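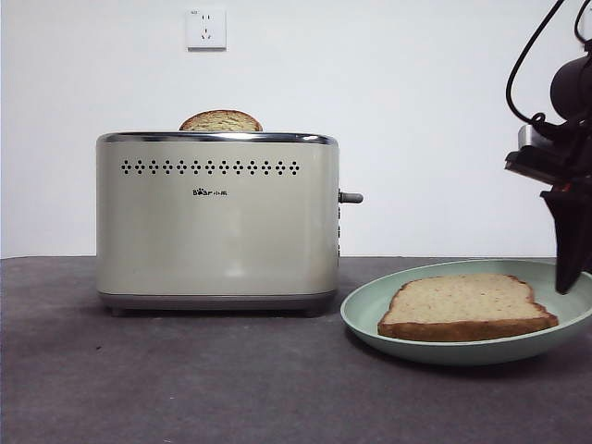
Toast, Plates and Other Hard Problems: speaker notes

Florian Gautier, Stonville evening meetup, 2020-06-27
Running time: 20 minutes, plus questions

Before I start

Get the clicker working. Water on the left side. Leave the breakfast picture up while people are still finding chairs, and don't talk over it.

Opening (keep it loose!)

Hi everybody, thanks for coming out. Quick show of hands: who made toast this morning? OK, and who remembers doing it? Way fewer hands, I bet. I ask this everywhere I go, because that gap is pretty much my whole talk. You did a dozen tricky things before your coffee kicked in and your brain didn't bother to save any of them.

So the question I got asked to talk about is whether machines can do chores yet. Household chores, shop-floor chores, the boring stuff. My short answer is "some, slowly, on a good day." The long answer takes the rest of the slot.

(Pause. If people laugh, let them.)

Why I picked breakfast

I started out on the shop floor. My first real job was at Picard, where we had arms loading trays of parts, and they were great at it! Same tray, same spot, same part, all shift long. We had a fixture for everything. If a part came in tilted by a hair we'd make a new fixture. I figured kitchens would be easy after that. Slower, softer, no forklifts.

Well, a kitchen has no fixtures. Bread is a terrible part. If a supplier sent Picard a batch of parts that varied as much as one loaf does, we would have sent the truck back. The slices are different sizes, the crust is lumpy, the middle squashes if you look at it wrong, and it drops crumbs into whatever you paid the most for.

And then the toaster wants it standing up in a slot, while the plate has it lying flat. You flip a slice from flat to upright with your fingertips, and you use the edge of the plate, and your other hand, and the feel of the crust. Take any one of those away and try it at home. Try it with two chopsticks and one eye shut. I did this with my niece in February and we lost most of a loaf.

Seeing it up close

OK, so next thing people say is, fine, put a camera right at the fingers. Then it can see what it's grabbing. And yes, please do, it helps a lot.
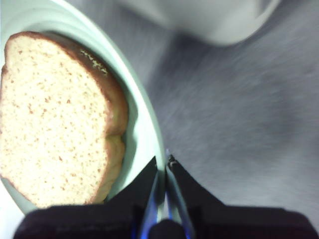

But close views bring their own headaches. You get a great look at the crumb and the crust, and you lose the rest of the kitchen. Pale plate, pale bread, pale light, and the software has to decide where one stops and the next begins. Things smear when the arm moves. Stuff a little farther off turns into a soft gray blob, and is that a bowl? Another plate? A person would just know, or would lean over and check.

That's why most folks I talk to want two views, one close and one standing back. The standing-back view knows where the toaster is. The close one knows where the crust is. Getting them to agree is real work (ask me about this one in the break, I can go on for ages).

The plate problem

Now I want to say something nice about plates, because nobody ever does a talk on plates. Everyone looks at the bread. But half of serving breakfast is moving the thing the bread is on.

Pick up a plate by the rim with one hand, fingers on one side only. Feel how it wants to dip at the far end? Now put a slice on it and carry it past something that sticks out.
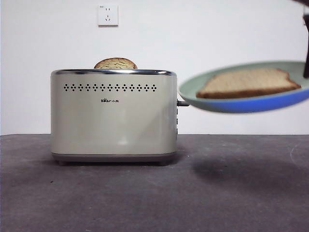

Your wrist fixes that without asking you. A bit of tilt is fine, the slice stays where it is, and then there's an amount of tilt where the slice goes for a walk. You have no idea what that number is and you've never once needed it. A machine needs something like it, either worked out ahead of time or picked up from a whole lot of tries.

Speaking of tries. When I was helping out with the Guravgate project we set ourselves a simple plate-moving job and kept a tally on the whiteboard. We did 300 runs before I'd have let it near my own dishes, and 400 before I'd have let it near my mother's. Somebody asked me afterward if that was a lot. For a machine, not really. For dishes, yes!

Back to the shop floor

If you run a small shop and you're here to find out whether to buy something, this part is for you. The Rulden people asked me the same thing and I told them to walk the floor with a notebook and look for the jobs where someone puts a thing down before picking it up again. Regrasping, turning it over, nudging it square. Those are your toast jobs. Leave them with people for now. The jobs where the part shows up the same way every time, go ahead and get quotes.

And leave 5 minutes in every hour for somebody to go over and sort it out. You'll want them.

Questions I usually get

Butter: no. Please don't ask me about butter.
Price: depends on the gripper more than the arm.
Will it do my laundry: socks before shirts, and fitted sheets last.

If there's time, go back to the breakfast slide and take more questions from the back rows. Chairs get stacked by the door when we're done.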